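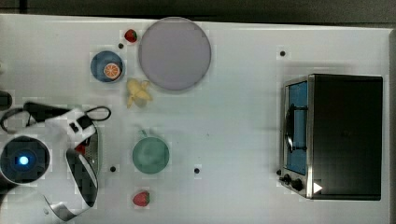

Kalent is looking for participants for a gripper comparison study in May. We need 30 people who will guide a robot arm by hand controller and tell us which gripper feels better for picking up small and soft things. Experience with robots is not required.

Each person tries two grippers on the same arm and the same table, with bowls, a plate and food items as targets. After every block of tasks you fill in a short form – it is only one page. We also record the arm movements and the camera views, but not your face or your voice.
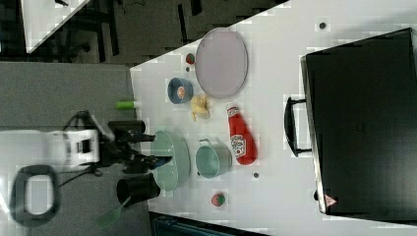 You should be at least 18 years old and have normal or corrected vision. Please tell us if you are left-handed, we want both. The session takes place in our lab at Wesuvgate and lasts 100 minutes, with a break. Payment is a 30 dollar gift card, given on the same day.

To apply, write to Divina Cruzado at the Kalent front office with your name and the hours that suit you. Places are given in the order of application.

Posted 2024-03-22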